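Housekeeping Skills 3
Handout: Clearing and Sorting a Shared Table

Read before the April practical at Trerkimley. Bring the Niazi sorting sheet.

A shared table collects things from different rooms. Sort by where each item goes next: kitchen, bathroom, desk, play area, recycling. Drink cans go last, after checking that they are empty.

Plates stay out until the small items are done. Wipe from the far edge toward you. Mix 3 ml of Flovora with 400 ml of water and use a folded cloth.

The practical is worth 70 points. Written notes are limited to 200 words.

White tabletop, four views:

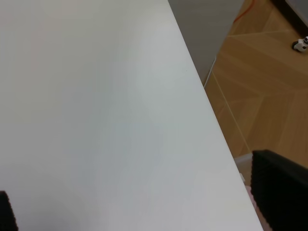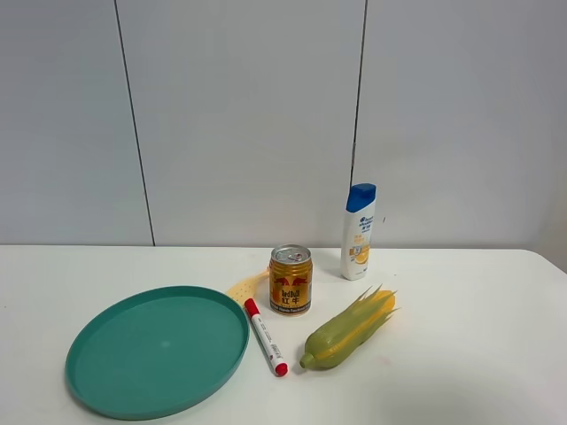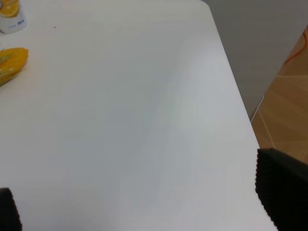
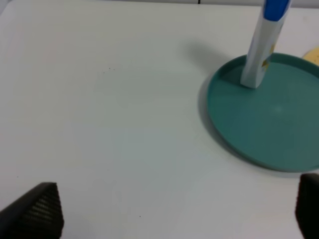
A reader of last term's handout asked whether toys should be wiped before they go back in the box, and thought the sheet should have a line for it.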